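아우어(Auer) 공방 공개일에 다녀왔습니다

베이스클라리넷을 들고 여기저기 다닌 지 꽤 되었는데, 악기 만드는 곳을 제대로 구경한 적은 의외로 없었어요. 수리 맡기러 가서 접수대 너머로 흘끔거린 게 전부였지요. 그래서 아우어 공방에서 겨울 공개일을 연다는 메일을 받고는 답장부터 보냈습니다. 12월 29일, 연말 연주도 다 끝났고 신년 리허설은 아직 시작하지 않은, 일 년 중 가장 조용한 때였거든요.

공방은 기차역에서 버스로 한참 올라가야 하는 골짜기 마을에 있습니다. 버스 기사님이 제 악기 가방을 보더니 묻지도 않고 공방 앞에 세워 주셨어요. 눈이 발목까지 쌓여 있었고, 문을 열자마자 나무 냄새가 확 끼쳤습니다. 기름 먹인 나무 냄새에 커피 냄새가 섞인 것인데, 이 냄새만으로도 온 보람이 있다고 생각했어요(과장 아닙니다!).

안내는 다미안 비저(Damian Wieser) 씨가 맡았습니다. 목관 본체를 깎는 분인데 말이 빠르고 손은 더 빨라요. 먼저 데려간 곳은 나무를 말리는 다락이었습니다. 회양목과 배나무, 그리고 그라나딜라 각재가 천장까지 쌓여 있고, 끝면에는 들여온 해와 달이 분필로 적혀 있었어요. 가장 안쪽 칸에 있는 회양목은 18년째 말리는 중이랍니다. 제가 처음 현대음악 앙상블에 들어갔을 무렵부터 그 자리에 누워 있었던 나무라고 생각하니 괜히 한번 쓰다듬고 싶어지더라고요. 쓰다듬어도 되냐고 물었더니 두드려 보라며 작은 망치를 주셨습니다. 옆 칸의 어린 나무와 번갈아 두드려 보면 울림이 정말 다릅니다. 마른 쪽은 음이 또렷하게 서고, 덜 마른 쪽은 소리가 안으로 먹혀 들어가요. 일행 모두 한동안 망치를 돌려 가며 실로폰처럼 두드렸습니다.

1층 선반실에서는 보링 작업을 봤습니다. 관 안쪽을 뚫는 일인데, 한 번에 다 뚫지 않고 조금 넓힌 다음 몇 달 쉬게 하고 다시 넓힌답니다. 나무가 움직일 만큼 움직인 뒤에 마지막 치수를 잡는 거지요. 리머라고 부르는 긴 절삭 공구가 벽에 줄줄이 걸려 있었는데, 손잡이마다 주문한 연주자의 이름이 새겨진 놋쇠 표가 달려 있었습니다. 연주자 한 사람의 취향 때문에 공구를 새로 깎는 일도 있다니, 제 악기를 좀 더 살살 다뤄야겠다는 반성을 했습니다. 공항 수하물 벨트에서 벌어졌던 일은 비저 씨에게 말하지 않았어요.

키를 만드는 방은 또 분위기가 다릅니다. 라디오가 크게 틀어져 있고, 다들 확대경을 끼고 앉아 있어요. 베이스클라리넷 한 대에 들어가는 금속 부품이 이 공방 모델로 137개라고 합니다. 나사와 스프링까지 다 합친 숫자인데, 조립 순서를 적은 종이는 따로 없고 머릿속에 있답니다. 알로이스 차우크(Alois Zaugg) 씨가 낮은 C 키의 연결대를 조정하는 모습을 한참 지켜봤어요. 줄로 한 번 밀고, 불어 보고, 또 한 번 밀고. 제가 늘 새끼손가락이 아프다고 했더니 제 악기를 달라고 하셔서는 그 자리에서 키 높이를 살짝 낮춰 주셨습니다. 호텔에 돌아와 불어 보고 소리를 질렀네요. 몇 년을 참고 살았던 걸까요!

점심은 공방 위층에서 다 같이 먹었습니다. 보리 수프와 검은 빵, 그리고 비저 씨 어머니가 보내셨다는 사과 케이크. 옆자리에 앉은 쇼나 맥브레인(Shona MacBrayne) 씨는 스코틀랜드에서 온 작곡가인데, 저음 클라리넷 네 대를 위한 곡을 쓰고 있다고 해요. 멀티포닉스 운지표를 통째로 외우고 다니는 분이라 이야기가 끝이 없었습니다. 제가 잘 안 나온다고 투덜댔던 운지를 두고, 혀 위치를 ‘하품하다 들킨 사람처럼’ 해 보라고 하더군요. 수프를 앞에 두고 둘이서 입 모양을 연습했으니 맞은편 분들은 이상했을 거예요.
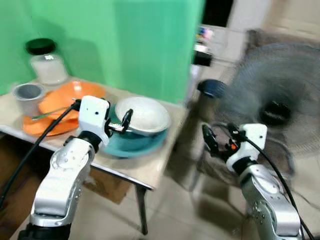
청록색 그릇과 주황색 접시들, 그리고 숟가락

오후는 제가 제일 기다린 시간이었습니다. 시험 연주실이 열렸거든요. 예전에 건초를 두던 창고라는데, 천장이 높고 벽이 나무라서 소리가 부드럽게 퍼집니다. 완성된 악기와 시제품이 긴 탁자에 나와 있고, 이름만 적으면 누구든 불어 볼 수 있었어요. 저는 새 모델인 누르누스(Nurnus)부터 잡았습니다. 배나무로 만든 베이스클라리넷인데, 우선 가벼워요. 목에 거는 순간 어깨가 알아챕니다. 저음은 제 악기보다 덜 두껍지만 여린 음의 시작이 기가 막히게 좋아서, 아무것도 없는 데서 소리가 스르륵 생겨납니다. 요즘 작품에 흔한 ‘니엔테’ 표시를 보면 늘 긴장하는데 이 악기로는 오히려 그 대목이 기다려질 것 같아요. 다만 클라리노 음역의 A가 조금 높습니다. 비저 씨도 알고 있었고, 음공 위치를 다시 잡는 중이라고 했습니다.

그다음은 굴테로(Gultero). 콘트라베이스클라리넷 시제품인데, 관을 접은 모양이 특이해서 앉아서 불어도 종이 바닥에 닿지 않습니다. 비행기에 실을 수 있느냐가 저 같은 떠돌이 연주자에게는 음색만큼 중요한 문제라 가방부터 보여 달라고 했어요. 두 조각으로 나뉘고, 가방은 첼로 케이스보다 짧습니다. 소리는 뭐랄까, 바닥이 먼저 대답합니다. 제일 낮은 음을 길게 불었더니 창고 구석의 작은북 스내어가 같이 떨려서 다들 웃었어요. 값은 물어보지 않았습니다. 물어보면 집에 가는 길이 우울할 것 같아서요.

탁자 끝에는 프로르노텍(Prornoteck)이라는 작은 회사에서 가져온 리드 측정 도구도 있었습니다. 리드를 끼우고 다이얼을 돌리면 좌우 탄성 차이를 알려 주는 단순한 물건입니다. 가지고 간 리드 한 통을 차례로 끼워 봤는데, 제가 제일 아끼던 리드가 좌우 차이가 제일 컸어요. 불어 보면 여전히 그게 제일 좋습니다. 측정 결과를 어떻게 받아들여야 할지 아직 모르겠어요. 혹시 써 보신 분이 있으면 댓글로 알려 주세요.

해가 지고 나서는 작은 음악회가 있었습니다. 창고에 난로를 피우고 의자를 둥글게 놓았어요. 아니발 카르발류(Aníbal Carvalho) 씨가 누르누스로 독주곡을 불었는데, 본인이 직접 쓴 16분짜리 곡이었습니다. 처음에는 키 소리만 톡톡 나다가 숨소리가 섞이고, 한참 뒤에야 음이 하나 올라옵니다. 그 음이 나올 때 창밖에서 눈이 지붕을 타고 미끄러져 떨어졌어요. 카르발류 씨가 눈을 감은 채로 그 소리가 다 가라앉을 때까지 다음 음을 기다리더군요. 이런 순간 때문에 먼 데까지 가는구나 싶었습니다.

그다음 순서에는 공방의 창업자인 레오폴트 하슬링거(Leopold Haslinger) 씨가 나와 옛날 이야기를 들려주었습니다. 아우어는 사람 이름이 아니라 공방 아래 흐르는 개울가 땅을 부르던 이름이랍니다. 첫 겨울에 난방이 안 되어 접착제가 굳지 않는 바람에 악기를 안고 부엌에서 잤다는 이야기, 첫 손님이 악기를 받으러 왔다가 그대로 눌러앉아 키를 만들게 되었다는 이야기(차우크 씨 얘기입니다!). 사투리가 심해서 절반은 못 알아들었지만 옆에서 맥브레인 씨가 영어로 소곤소곤 옮겨 주었습니다. 그분도 절반만 알아듣는 것 같긴 했어요.

마지막에는 온 사람이 다 함께 불었습니다. 악보는 종이 한 장. 자기가 고른 낮은 음을 한 호흡만큼 불고, 옆 사람 소리가 사라지면 다시 들어오는 간단한 규칙입니다. 저는 방금 키를 고친 제 악기로 낮은 C를 불었습니다. 손가락이 하나도 안 아팠어요.

가 보실 분들을 위해 적어 둡니다. 공개일은 겨울과 여름, 1년에 2번이고 다음은 8월입니다. 신청은 공방에 메일을 보내면 되고, 독일어가 아니어도 괜찮습니다. 자기 악기를 꼭 가져가세요. 마을에 숙소가 하나뿐이라 방은 일찍 잡는 편이 좋고, 저녁에는 버스가 끊기니 음악회까지 보려면 하룻밤 묵어야 합니다. 창고는 난로를 피워도 발이 시려요. 두꺼운 양말을 챙기세요.

저는 여름에 또 갈 생각입니다. 맥브레인 씨의 4중주 초고가 그때쯤 나온다고 해서 한 성부를 맡겠다고 벌써 손을 들었어요. 나머지 자리를 함께할 저음 클라리넷 주자를 찾고 있으니 관심 있는 분은 연락 주세요. 누르누스의 A 음이 어떻게 바뀌었는지도 그때 다시 불어 보고 쓰겠습니다.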